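I've been putting off writing this one because I know half my Discord is going to yell at me, but here goes: I think open qualifiers should stay open. All the way open! No rank floor, no deposit, no "two verified seasons" nonsense, and definitely no invite list pretending to be a bracket.

If you missed the drama, the Whitlock Cup people put up their new rules on 25th April, and tucked in under the bit about jerseys was a line saying the May qualifier would be limited to teams with a combined ladder score of 800 or better. Last year anybody with three players and a working connection could sign up. This year you need a score, and to get the score you need to have played a bunch of ranked as a fixed lineup, and if you've ever tried to keep three teenagers in a fixed lineup for a whole spring you know how that goes.

I get the argument for it, I do. I played in the Plunthorpe open two years ago and our first-round opponents never showed up. Neither did the second. We got to the third round having played zero minutes, and then we met a real team and they ran us over in 11 minutes flat (I still have the replay, I will not be sharing it). That's a bad day for everybody, including the folks who stayed up to cast it. No-shows are a pain, brackets run late, and an admin who has to chase captains at one in the morning is an admin who quits.

But look at who you lose! Oana Dobre came through an open. She was playing on a secondhand laptop with a team name I can't print here, they were seeded dead last, and they took a series off Custetti in the round of sixteen. She's starting for Utodden now. Under the new rule she doesn't get in the door. Her ladder score back then was terrible, because she mostly played with whoever was online and half of them were her cousins. I asked her what she thought of the cutoff and she said, "I would have just played something else." That's the whole problem in one sentence, as far as I'm concerned.

And the thing is, ladder score isn't even measuring what they want it to measure. A good ladder score tells you somebody has time. It tells you they queue a lot, at the right hours, in the right region, with people they already know. I've been stuck in the same band for ages and I'm a decent third man, okay? I rotate. I leave boost for people. None of that shows up in a number. Meanwhile there's a guy in my band who whiffs every kickoff and types at you the whole match, and on paper we're the same player.

What bugs me more is the viewer side. The most fun I've ever had watching this game was day one of an open with two browser tabs going and a bag of pretzels, looking for upsets. Every stream had 50 people in the chat and all of them were somebody's friend. There was one last spring where a pickup team went to overtime in game seven against a sponsored roster, and the count ticked up to 1077 viewers on a channel that had never had a crowd before. You can't schedule that. You can only leave room for it, and the new format doesn't leave any.

So what would I do about the no-shows? Make people check in. Twice! Once the night before and once half an hour ahead, and if you miss the second one you're out and the next team on the waiting list gets your slot. Plunthorpe does this now and their first round ran on time this year. It takes a bot and one patient person. Also, start the big teams a round or two later so they're not sitting through forfeits. They hate that part more than anybody, and it costs nothing to fix.
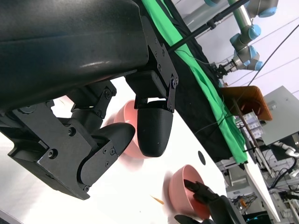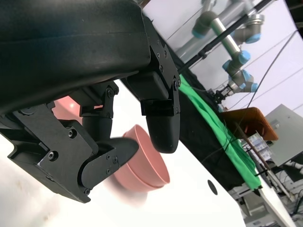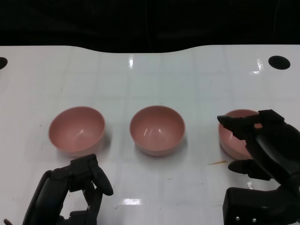

The other thing I keep hearing is that open brackets make the league look amateur. Well, sure, some of it is amateur. Most of us are! I don't see sponsors running away from a day one where a bunch of kids are losing their minds over a zero-second goal. If the production side is what worries Whitlock, put the main stream on the late rounds and let community casters grab whatever they like from the early ones. They'll do it for free and they'll be funnier.

I've sent a version of this to the Whitlock admins, with less yelling. One of them wrote back pretty quickly and said the cutoff was "under review for the fall," so maybe there's some wiggle room. If you've got a team that's shut out of May, please write to them too, and be nice about it. Tell them your score and tell them who you'd have played with. My own team is short a sub at the moment, by the way, so if you can make practice in the evenings and you don't type at people, send me a message.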